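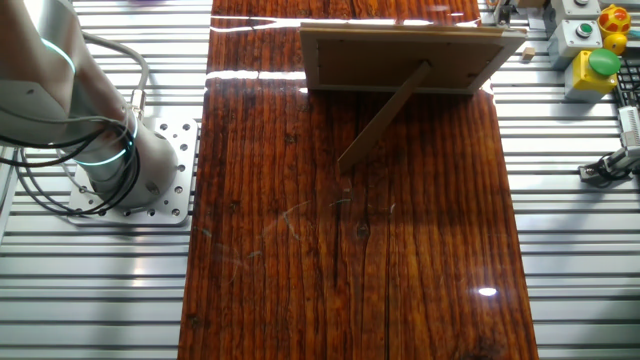

实木台面刷完木蜡油后,顺纹裂缝还在变长,要不要先填再补油?

台面是旧料拼板,表面有几处节疤和顺着木纹的裂缝。我去年做了打磨和两遍木蜡油,今年六月开始发现靠端头的一条裂缝变长,用塞尺量过,最宽处能塞进 0.6 mm。室内没有加湿设备,冬天有地暖,夏天开空调。台面用角码固定在钢架上,角码的孔是圆孔,没有留长槽。

想问三件事:
一、裂缝是应该用环氧树脂灌,还是用木粉加胶填?
二、原来的木蜡油要不要全部磨掉?
三、固定方式是否需要改?

已经买了 Vemico 的低粘度环氧,还没有开封。木材供应商 Tonham 只说板子“已烘干”,没有给含水率数据。
提问时间:2024年7月24日

Meron Woldemariam
先处理第三点,再谈前两点。木材在顺纹方向的胀缩很小,横纹方向的胀缩大得多。圆孔角码把台面横向锁死之后,湿度下降时板子要收缩,收缩受阻,应力就集中在最薄弱的位置,通常是端头和节疤周围。这种情况下填什么都会再裂,或者在填料旁边开一条新缝。

改法:中间一排角码保留圆孔,作为定位点;两侧的角码换成横向长槽孔,槽长按板宽估算。假设板宽 600 mm,弦切板,含水率变化 4 个百分点,变形系数每个百分点取 0.3%,总变形约 7 mm,从中线分到两侧各 3.5 mm 左右。槽长在螺钉直径之外再加 8 mm,并把螺钉装在槽的中部。螺钉加平垫,拧到垫片贴紧即可,不要上死。钢架如果有横撑顶住台面侧边,也要留缝。

固定改好之后放两到三周,期间每隔几天量一次缝宽,同一位置、同一时段量。数值稳定再填。建议同时用针式含水率仪测几个点,端头和中部分开记,两处差值超过 2 个百分点说明板子还没有平衡。测点选在底面没有上油的地方,读数比较可信。 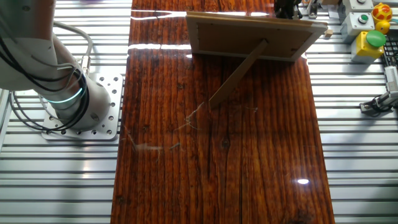 填料的选择看缝宽和缝是否贯通。0.6 mm 的缝,木粉加胶很难压进去,表面看着满,里面是空的,低粘度环氧更合适。步骤如下:

1. 用薄刀片和吸尘器清缝,缝壁上有油的部分用丙酮擦,擦完等溶剂挥发干净。
2. 底面和端面贴胶带封住,贯通缝尤其要封严,用刮板把胶带边压实。
3. 环氧按厂家给的比例称重配制,不要把重量比和体积比混用。
4. 分次灌,第一次灌到缝深的一半左右,等不再下沉再补。用热风枪低档扫一下表面排泡。
5. 完全固化后用刮刀刮平,再用 180 目、240 目依次打磨。

颜色方面,透明环氧填进深色木头里会发黑,一般看不出问题。想要接近木色可以加少量矿物色粉,先在废料上试,加多了会影响固化。

木蜡油不用全部磨掉。填缝两侧各磨开 5 cm,边缘过渡到 240 目,再补油。局部补完颜色会有差别,在意的话整面轻磨一遍再上一层薄油。浸过油的抹布摊平晾干后再扔,成团堆放有自燃风险。

补充一点,底面也要上油。只处理正面的话,两面吸湿速度不同,板子容易瓦形翘曲。

Birhane
不用这么麻烦。我的台面裂了直接挤 502 再撒木粉,磨一下就行,用了好几年。固定我也没改过。

提问者追评:502 试过,在另一条短缝上,填完两个月旁边又裂了。

Altel
502 固化后偏脆,细发丝纹可以,长缝不建议。

另外问题里没有写裂缝有没有贯通。如果已经从端头贯通到底面,可以在底面加蝴蝶榫,木纹方向与裂缝垂直,深度取板厚的三分之一到二分之一,间距 150 到 300 mm。蝴蝶榫的作用是限制裂缝继续张开,不能代替长槽孔。两者要一起做,先改角码。

端面封闭也要检查。端面吸湿和失水都比板面快得多,很多端裂就是这么来的。可以用同一种木蜡油在端面多刷两三遍,每遍间隔按说明书,最后一遍擦干净浮油。

楼上的槽长算法没有问题,但系数因树种差别较大,径切板大致可以减半。不知道树种的话按大的取,槽长一点没有坏处,垫片盖得住就行。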